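Right, kettle's on, so I'm going to do the thing I keep promising and write up what happened when our little shop went onto a marketplace for the autumn sale. Settle in, it's a long one (sorry in advance, my threads always are).

For anyone new: we sell yarn, needles and the odd project bag from a unit in Sisach, and until last year everything went through our own website. Lovely customers, very steady, very quiet between May and September.

Then Fokimine invited us to join their big autumn event. Four days, a banner on the front page, and all we had to do was knock at least a fifth off whatever we listed. I said yes far too quickly and then lay awake for a week!

First lesson, and I'd put it on a tea towel if I could: work out your price AFTER the commission, the postage and the returns. I did commission and postage. I forgot returns. On the cheaper sock yarns we were making pennies, and on one of them I think we were paying people to take it away.

So how did it go? We took 1540 orders over the four days. To give you an idea, the same stretch the year before brought us 209. I sat watching the number go up at breakfast with my toast going cold and felt quite giddy.

And then of course somebody has to pack them. Of those 1540, 1291 went out inside the two days we'd promised. The rest were late, mostly by a day, and I wrote to every one of those customers myself because a standard apology didn't feel right.

Stock was the other headache. Our own website and the marketplace weren't talking to each other properly, so we sold the same 31 skeins of the teal twice over, once in each place. If you take one practical thing from all this, keep a small buffer back on anything you've only got a boxful of.

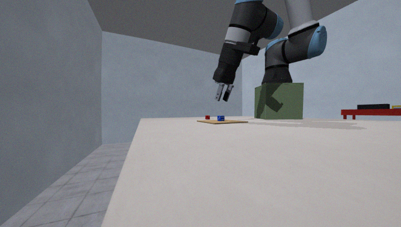
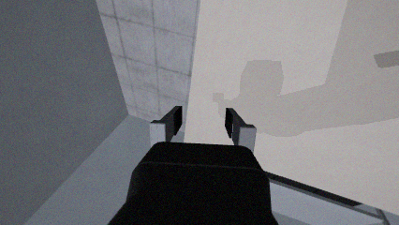
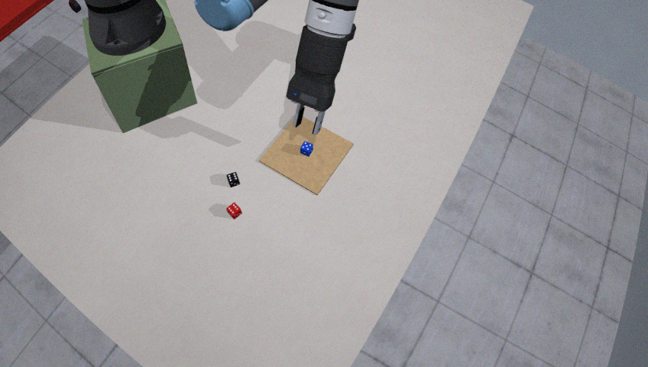
A question has come in already from Jurčo, the button and ribbon shop: "Did any of them come back once the sale was over, though? We did two of these and the buyers all seemed to belong to the marketplace, never to us."

Such a fair question, and the one I've spent most of the winter fretting over. Short answer: a few, and fewer than I'd hoped. You don't get the email addresses, so you can't send them a nice note in January about the new colours. As far as most of them know, they bought their wool from Fokimine.

What did help was the card in the parcel. We're allowed a care leaflet, so ours has washing instructions on one side and the name of the shop, nice and big, on the other. Check the rules before you print anything, mind — they're fussy about discount codes and I'd have hated to bin a whole box of cards.

The people who did find their way back to us mostly came for something the sale listing couldn't offer. Matching dye lots, usually, or a chat about whether a pattern would work in a heavier wool. I'm happy to talk about that until the cows come home, as my family will confirm.

Would I do it again? I've been going back and forth. Zomero have asked us to join theirs in June, with a lower commission but a bigger minimum discount, and when I sat down with a pencil it came out almost the same. June is a funny month for wool anyway.

My plan at the moment is to list eight things instead of the whole shop. Kits, mainly, where there's a bit more room in the price and they all fit the same size of box. The good merino stays on our own site at its proper price, and regulars get first go at the new colours as they always have.

Oh, and I'm booking the extra courier collection before the sale starts this time. Last autumn I rang at half past four on the first afternoon and they were very kind about it but there wasn't a van to be had.

If you've done a June sale with a small shop, do tell me how it went, especially if you sell something woolly. I have to give Zomero an answer by the end of the month and I've still got the postage sums to do again for the bigger kits.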